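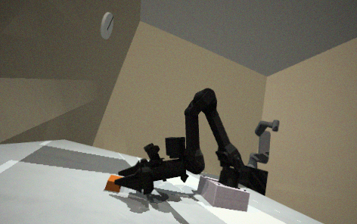

3 min read

Progress report to the funder: Clukodura pick-and-place work, January

Summary

Work on the placing task was stopped for part of this period after a fault in the gripper release. The fault was found in simulation and then confirmed on the bench cell at Arnton. No one was hurt. One gripper finger was bent and has been replaced. The cause is known, a fix is in place, and testing has restarted at reduced speed. The end date of the work package is unchanged, but the second milestone will be late by 2 weeks.

What happened

The task is simple on paper. The arm approaches a small block, closes on it, lifts, moves across and releases it at the box. The overnight batch at Dillum ran 2,000 simulated attempts with the block placed at a different point each time. In 91 of these the gripper was told to open, the controller reported that it had opened, and the arm began its return move with the block still held.

In 17 of the 91 the return move took the held block into the side of the box. The simulated contact force went over our limit and the run was ended by the monitor. In the remainder the block was carried back towards the start position and the attempt was logged as a success. The success rate in our last report was therefore too high and should not be quoted. A corrected table will follow with the next report.

The same fault was seen on the real arm the following afternoon, at 15:40, during a run that had been set up before the batch results were read. The arm struck the box on the return move and the operator pressed the emergency stop. The guard was closed and the stop worked as intended. The left finger was bent at the tip.

Cause

The release step waited for a message from the gripper driver. The driver sent that message when it accepted the open command, before the fingers had moved. On most attempts the fingers were clear by the time the arm set off. If the open command arrived while the grip force was still being adjusted, the driver dropped it without raising an error. Low approaches, with the fingers close to the table, made this more likely because the force adjustment takes longer there.

The fault came in with the driver update supplied by Barbosa in the autumn. Our acceptance check covered opening and closing with nothing in the grip and did not cover release under load. That gap was ours.

Action taken

The arm now waits for the measured finger gap, and will not start the return move until the gap is wider than the block. If this does not happen within the time limit, the arm holds still and raises a fault.

The success check now looks at where the block is at the end of the attempt. It no longer relies on the gripper state.

Release under load has been added to the acceptance check for any driver change, in simulation first and then on the bench.

Real runs may not start until the previous night's batch has been read and signed off.

Current position

The full batch has been repeated with the fix and the dropped command no longer leads to a return move. The arm stops and reports a fault in those cases, so throughput is lower than planned. Barbosa has the logs and is working on the driver itself. Bench runs at Arnton are limited to quarter speed until that work is delivered.

Costs

The replacement finger was paid for from the spares line. No extra funding is requested. Lost bench time will be made up by moving the two-arm handover trials to the end of the work package.

Open points

The force limit in simulation is set higher than the level at which the real finger bent. It will be lowered once the bent part has been measured.

Results from earlier periods are being re-scored with the new check, starting with those already sent to you.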